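How to fold a textured hand towel into a flat quarter

Posted by Morag Cruickshank, Sep 19, 2022

This method covers small woven towels and thick napkins with a raised pattern, such as diamond or honeycomb weave. Plain flat cotton folds more easily and can be done by the same steps with less smoothing.

Before you start

Clear a patch of smooth tabletop at least twice the width of the towel. A matte surface is better than a polished one: the cloth slides a little when pushed but stays where it is left. Wipe the table and dry it. Avoid table covers, as they ruck up under the cloth.

The towel should be fully dry. A raised weave holds moisture in the hollows for longer than it seems to from the outside, and a damp towel folded flat will smell within a day or two.

My own towels measure 40 cm by 36 cm after washing. They were square when new. Most textured weaves shrink more in one direction, so measure yours after the third or fourth wash before deciding on a shelf depth.

Steps

1. Lay the towel face down. On most weaves the face is the side with the sharper pattern. If both sides look alike, use the hem: the turned edge goes upwards.

2. Smooth from the centre to each corner with the flat of the hand. Do not pull the corners. Pulling stretches the weave on the diagonal and the edges will not meet later.

3. Take the two corners nearest you and carry them to the far edge. Set the corners down first, then let the rest of the edge drop between them.

4. Press along the fold once, from the middle outwards. Pressing repeatedly flattens the pattern and leaves a visible line.

5. Turn the towel a quarter turn and repeat step 3.

6. Check the open edges. A mismatch of up to 5 mm is normal. Anything larger usually comes from step 2, and the towel should be opened and laid out again.

Stacking

Place the folded edge to the front of the shelf and turn every second towel end for end, otherwise the stack leans towards the open side. Phyllis Crabtree prefers to stand them upright in a drawer, which works if the drawer is full enough to hold them.

Napkins

Follow the same steps, but press the fold lightly with a ruler in step 4. If the napkin has been starched, fold it while the starch is still slightly flexible.
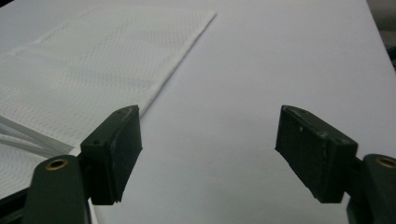

For round cloths, fold in half twice and omit step 6, as there are no corners to compare. Oval cloths should be folded across the long side first.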